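3. Kitchen tasks in the student project

The project module at Telton runs for one term and ends with a shared set of recordings that every group may train on. In October the groups moved from block stacking to kitchen work. Each group had to write its own task sheet, then teleoperate the two-armed robot through it. We kept 279 recordings from 6 groups. The first task, plate to drawer, needs only one hand on the plate.
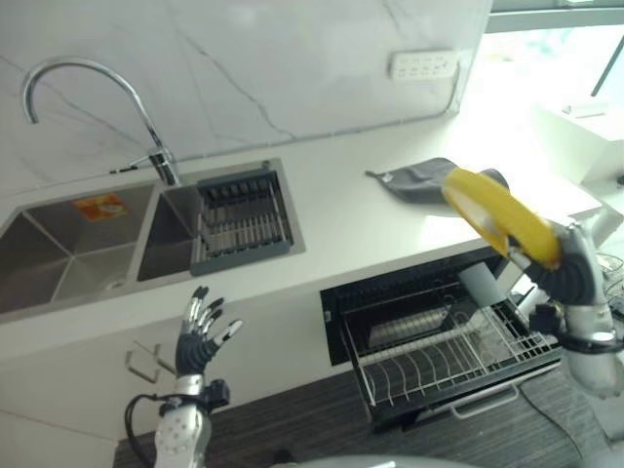

Students were marked on the task sheet as well as on the recordings. A sheet had to name the start pose, the object and the point at which the recording stops. Most first drafts left out the stopping point, and two operators from the same group would then end the same task in different places.

The Vasilakis group split its sheet into short steps – reach, grasp, turn, lower – and asked operators to pause between them. This made labelling quicker but gave longer recordings.

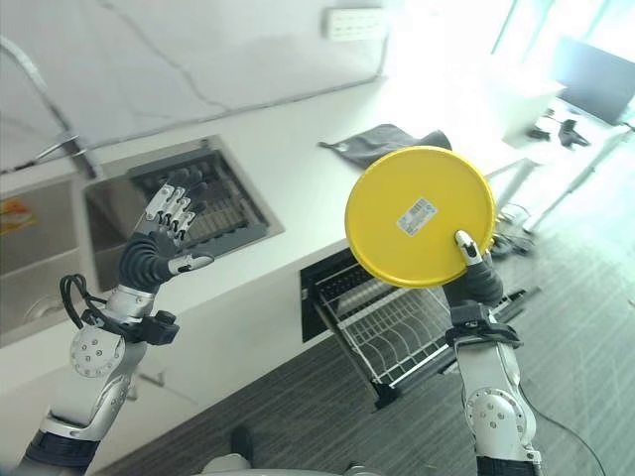
The Gusitz group took the opposite view and allowed no pauses. Its recordings were shorter, and 110 of them went into the shared set without edits. A second task was built on the sink and its rack.
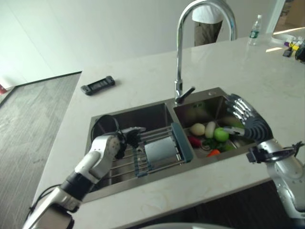
Savvas Liapis
Project tutor, Jurnisberg

Figure 4. Kitchen tasks used in the student project.

Marking the second task took longer, as the groups did not agree on what counted as a finished rack. We settled on 2 checks, one for position and one for stability, both made by a student from another group.

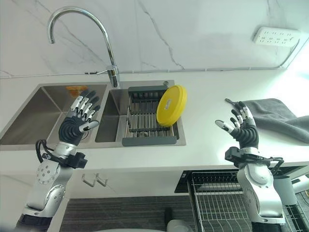

Start poses caused more disagreement than any other part of the sheet. Some groups wanted the arms low and out of view, which hid small differences between operators until training began. We now ask for both hands raised and open in front of the counter, with the yellow disc leaning at the right end of the rack, so that a wrong start can be spotted from a single still. Groups that changed their sheets in this way were allowed to record again.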